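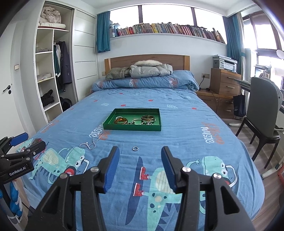 Pose drift on patterned fabric, anyone else?
1,946 views · 10 replies

korndale_kev
I've been replaying my jewelry sorting episodes through Zedley and the wrist pose keeps sliding when the gripper gets low over the bed. The dinosaur sheet should be great for features, right? Tons of edges! But at episode 87 the track jumps sideways and the planner thinks the ring is inside the tray.

bustby
Printed sheets are a trap. The fabric shifts, your "static" features shift with it, and the tracker believes them. Mask out the bed and lean on the window-ledge books and headboard.

korndale_kev
Mask the bed and I've got almost nothing left up close though. Fingers take up a big chunk of the view already.

yurchenko_fan
Disagree with bustby — I'd keep the sheet and turn up the IMU weight for the low part. Also the silver ring and bead chain are tiny, so check your depth before blaming the pose.

bustby
IMU only buys you a second or two. Try it on 175 and compare.

korndale_kev
OK ran both. Masking fixed the jump, but the IMU one is smoother near the tray (ugh). Trying a half mask tonight, will post the config.

Share · 4 likes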